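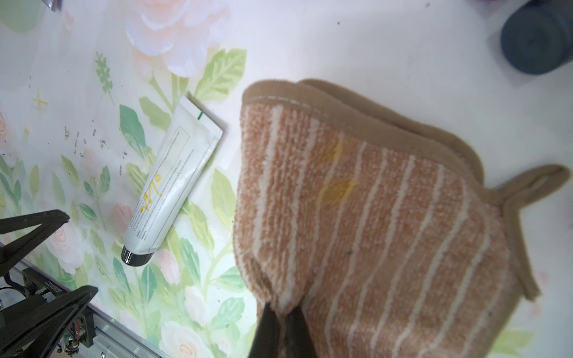 How often do the fingers need to come off?
Every 100 hours of running, or sooner if the grip starts to slip on one side.

The woman who keeps the Martinelli arm going says that and then corrects herself. "Hundred hours on terry. Longer on flat stuff. Terry eats everything."

We talked at 6 in the morning, before her first run. Coffee, a hex key in her hand the whole time. She looks after one cell. One arm, two fingers, one wrist camera, a rail to hold it all. The job is textiles: take hold of a soft piece by the edge, lift, turn it, put it down. The project is called Indier and it has been going since April.

First thing she does is wipe the lens. Then the fingers.

"I close them with nothing in there. Listen first. If there's a tick on closing, something is loose, usually the left screw. You dont need a gauge for that, you need a quiet room."

Next comes zero. She drives the fingers shut, tells the controller that is zero, opens, shuts again. The two readings should agree. When they don't she goes back to the screws before she touches any setting. Learned that one the slow way, she says. Lost most of an afternoon last summer changing numbers in the Codis software when the trouble was a cable pulled tight behind the wrist.

"The cable was fine at rest. Rotate the wrist all the way and it tugged. So the arm thinks it's touching something. It stops. I restart it. It stops again. I'm there reading the manual like an idiot."

Now the cable has slack and a loop, and she turns the wrist by hand through its full travel before power goes on. Both directions. Slowly.

Grip force is the other thing people ask her about. Too low and the cloth slides out halfway up. Too high and the motor runs warm, and the fingers bow a little at the tips, and then they meet at the wrong place.

"People always turn it up. Something dropped, turn it up. I'd look at the height first. If you come down too high you only get the loops, the fuzz. Loops let go. You want the actual body of the fabric in between."

How does she know she has it?

"Look at the pinch. Do you see a proper fold or just a bit of fluff."
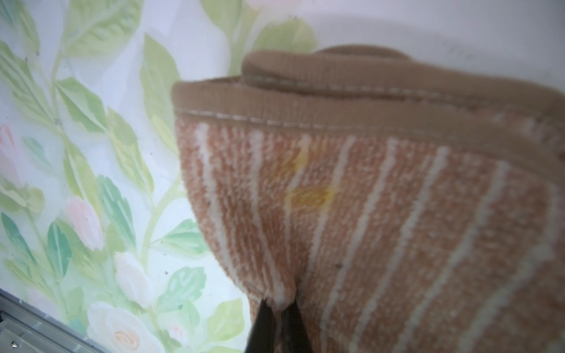

Thickness is what makes it hard to tell from the motor alone. A hem reads thick. A double layer of towel reads thick. Two layers where you wanted one, the numbers look great and the lift is wrong. So she goes by the camera for the first few tries with any new piece and only then lets the width reading decide.

The log says 3,289 closings on the current pair of fingers. She reads it off the screen, not very impressed. The pair before that came off at a lower number, worn on one face only, and she blames the mounting. It sat a hair crooked. She shims it now with a strip of brass.

Lint is the dull part. It gets in the finger slides, packs down, and the closing gets slow before it gets stiff. She uses a soft brush, then a little air, never air first.

"Air first just pushes it in the back. Brush, then air. Then you wipe, then one drop of oil, and I mean one. Oil and lint makes felt. I've pulled felt out of that thing."

Spare parts? She shrugs. The slides come from Brorkholm and take a while. She has two sets in a drawer and starts getting nervous at one. Fingers she can get printed. Screws she buys by the bag and puts thread lock on, the weak kind, becuase she will be taking them out again.

The worst fault so far was error 232. Camera dropout, comes and goes. The book says replace the camera. She did, and it came back the next morning. It was the plug. She pushed it in until it clicked, put a tie on the lead so the weight wasn't hanging from it, and hasn't had the code since.

"Now I check plugs before I order anything. Cheap habit."

Would she change anything in the setup? The rail, she says right away. It's solid, no complaints there, but the bolts under the bracket are a pain to reach with the arm parked. She has to park it, unpark it, swing it out, tighten, park it again. She wants the bracket turned the other way round. Asked for it twice.

Then it was time to start, so that was the end of the questions. She closed the fingers on nothing, listened, did it once more, and got out the hex key for the left screw.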